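How to Prepare Household Items for Recycling Drop-Off in Firneck

Residents of Firneck may bring sorted recyclables to the Gauthier Road Drop-Off Center from March through November. The following steps explain how to prepare materials so that they are accepted at the gate. Loads that are not prepared correctly will be returned to the resident.

Step 1. Obtain a drop-off card

Cards are issued to each household at the service window. Bring a utility bill showing a Firneck address. Each card is valid for 12 visits. Renters may apply in their own name.

Step 2. Sort by material

Separate paper, glass, metal and rigid plastic before leaving home. The center does not provide sorting tables. Flatten all cardboard and remove packing foam. Bagged recyclables are not accepted in any lane.

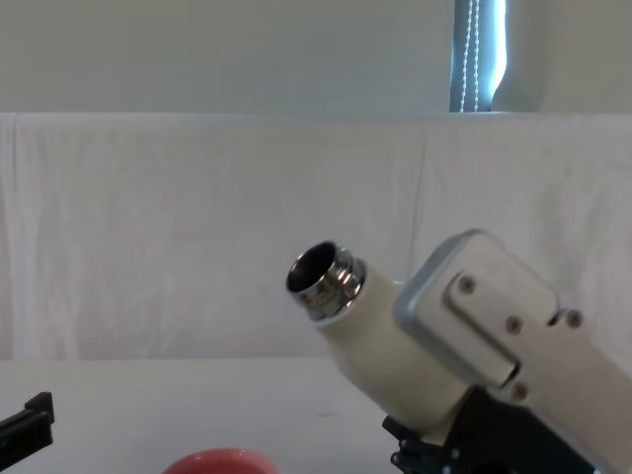 Polished metal end fitting with a stepped rim.

Metal parts must be free of cords, rubber hoses and batteries. Pieces longer than 14 inches go in the scrap lane operated by Sivance, at the rear of the site.

Step 3. Empty and rinse containers

Rinse food and drink containers with cold water and let them drain. Labels may remain in place. Steel and plastic bottles should be brought with the cap off, and the cap placed in the small-parts bin.

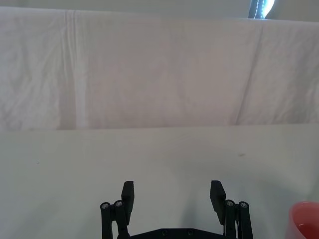
Textiles are collected separately from all other materials. Clothing, towels and bed linens must be dry and packed in a tied bag of no more than 13 pounds. Stained or torn items are accepted if they are clean. There is no need to iron or fold anything; a white cloth as wrinkled as the one hanging behind the tabletop would be taken in the same bag as pressed sheets. Rugs and carpet are handled as bulky waste and require a separate booking.

Step 4. Check reusable bottles

Reusable bottles are placed in the mixed-metal bin if the body is steel throughout. Bottles with a plastic liner or a glass insert belong in household trash.

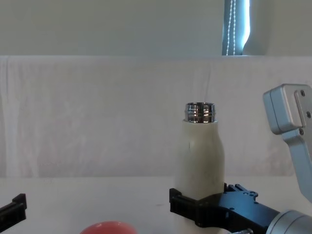 Off-white bottle with a threaded metal neck, uncapped.

Step 5. Arrive during open hours

The gate opens at 8:00 a.m. and closes at 4:30 p.m. Present the card to the attendant, state which materials are in the vehicle, and follow the numbered lanes. Vehicles with trailers must use the Olance Street entrance. The glass lane closes once its container reaches 252 cubic feet and reopens after the next collection.

Common questions 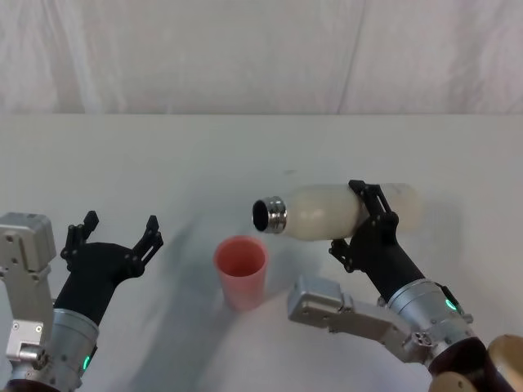

Can a neighbor bring my recyclables for me?
A neighbor may do so if your household's card is presented at the gate. The visit will be deducted from your card.

What happens if a card is lost?
Report the loss at the service window. A replacement will carry over any unused visits.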